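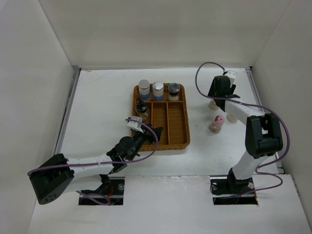

When do the new pickup hours at Clivlow start? June 14, 2024, and they run right through to the end of October.

Quick one this month, everybody is flat out getting the plant sale ready. So, the hours. Pickup of farm boxes moves to 4 until dusk. The old noon slot is gone, sorry, hardly anyone came and the lettuce was cooking in the crates. If you can only do noon, write to the office and we'll try to work somthing out with the Gowda stop, they have a walk-in cooler and longer hours.

Boxes. Small and large as before. Price stays the same for small, large goes up 2 dollars. Eggs are still extra and still short. Hens don't like the heat and neither do we. Please bring back the cartons, any brand, clean, no cracked lids. Same goes for berry baskets.

What's coming: peas nearly done, last of the spinach, first zucchini any day now. Strawberries were thin this year after that cold week, so expect one more round and then that's it. Garlic scapes in every box whether you want them or not. Chop them small, fry in butter, put on eggs. Or trade them at the swap table.

Swap table rules, again. Take one thing, leave one thing. Not your whole fridge. No opened jars please.

Keseo road is closed at the bridge end for roughly 5 weeks. Come in by the school side and park along the fence. Do NOT block the gate, the tractor needs to get thru and it does not turn tight. Bikes can still use the path.

Plant sale. Tomatoes, peppers, basil, a lot of leftover kale. We start at 9 and go till it's gone. Cash or check only, the card reader died. Need a few more people to haul flats from the Drirkoleck greenhouse the evening before, say 30 minutes of lifting, pizza after. Sign the sheet by the scale.

Skipping a week? Tell us two days ahead. After that the box is packed and we can't refund it, but a friend can pick it up if they give your name. Unclaimed boxes go to the food pantry next morning.

Also someone left a green raincoat on the hook, kids size. And a casserole dish, the good kind. Both in the office.

More next month when theres time.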